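Gindari jobs board now third in the region?

npetridis_f
Jun 10, 2025
Gindari says it has 1,673 live listings, which would put it ahead of Cukthorpe. Anyone here hired through it?

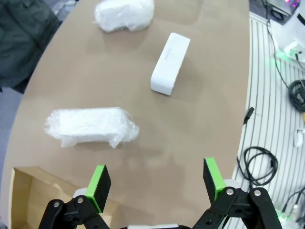

Wrapped items and a white box on the table

koppel_a
I counted 1,210 last night. The rest were repeats from agencies.

inese_b
Repeats or not, I got my warehouse job at Festholm there in February. I sent 14 applications and had two interviews.

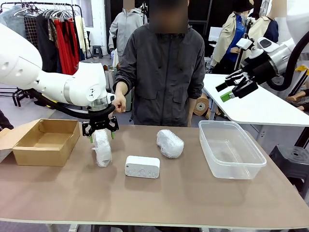
Bubble-wrapped item at the table

koppel_a
Glad it worked for you. I still don't think repeats should count toward a ranking.

daher_n
Cukthorpe counts them too. Filter by "direct employer" and Gindari drops to 358.

inese_b
I'd use both.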